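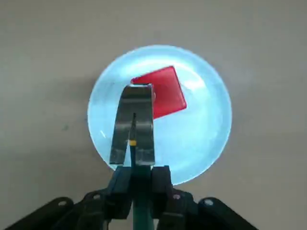 Kilton Table Work Project
Progress report to the Urquhart fund, second period

Last updated: August

Dear members of the fund,

This report covers the work since our first report in spring. You asked us to answer one question in simple words: can a machine already do the small chores of a kitchen or a shop counter, so that a person does not need to stand beside it? Our answer today is: some of them, on a good day, and with a person in the next room. Below I try to explain what is behind this answer.

What was planned

In the plan we promised three chores. The first is to take a thing from a plate or to put it on a plate. The second is to clear a table after a meal. The third is to fill a shelf in a small shop. We planned 300 trials for the first chore in this period, and to start the second one. The third chore was always meant for next year.

What was done

All 300 trials of the plate chore are finished. We use flat square tiles for this, not real food, so that every trial is the same and nothing gets spoiled. A tile is harder than it seems. It lies low, the fingers must come down very near to the plate, and the rim leaves less space than on an open table. A cup or a sponge forgives an error of some millimeters. A flat tile does not forgive it.

The machine picked up the tile and put it in the correct place in 195 trials of 300. We counted only the trials where no person touched anything. If the tile was lifted and then fell, we wrote it as failed, even when it fell in the correct place (this happened, and the team did not agree at first how to count it).

The failed trials are mostly of two types. In the first type the fingers close above the tile and take only air. In the second type they push the tile until it stops at the rim, and then the machine tries again the same movement and gets the same result. The second type worries me more. A person changes the plan after one bad try, and our system still repeats itself.

Light was a bigger problem than we wrote in the proposal. Bright reflections make the edge of a thing difficult to find, and a plate reflects much more than a table. We changed the lamps two times. The Ciltano software, which decides where to grip, received a new version in the middle of the period, and the results after it are better. I must be careful here – the new lamps came in almost the same week, so I can not say which change helped.

The table clearing chore has started, but later than planned. We did 80 trials with cups and plates only, without cutlery. These are first trials to find the problems and I prefer not to give a success number from them. The machine is slow. A person clears the same table while the machine is still looking at the first cup.

Visit to the shop

In this period we also visited the Clonik shop, which agreed to be our place for the third chore. The staff there were friendly and quite direct. They do not need help with the full boxes, they need help with the small untidy work: a packet in the wrong row, a label turned to the back, a thing which a customer left on the wrong shelf. For a machine this is the difficult part, and I think our plan for next year should be written again with this in mind. I will send a proposal for it separately.

Costs and delays

Spending is inside the budget. We paid more for lamps and for spare finger parts, and less for travel. The delay of the second chore is 2 months. We can recover one part of it, but I do not expect to recover all.

Next period

We will repeat the plate chore with the new software and with the lamps kept the same, to learn what really helped. We will teach the system to try a different movement after a failed grip. Cutlery will be added to the table chore when cups and plates are stable – forks last of all. The next report will have success numbers for both chores.

If the fund wishes to visit us at Kilton, mornings are better, because the machine is checked and started again after lunch.

With kind regards,
The project lead, Kilton

2 comments
Share this report

This site uses cookies to remember your settings. Accept / Manage cookies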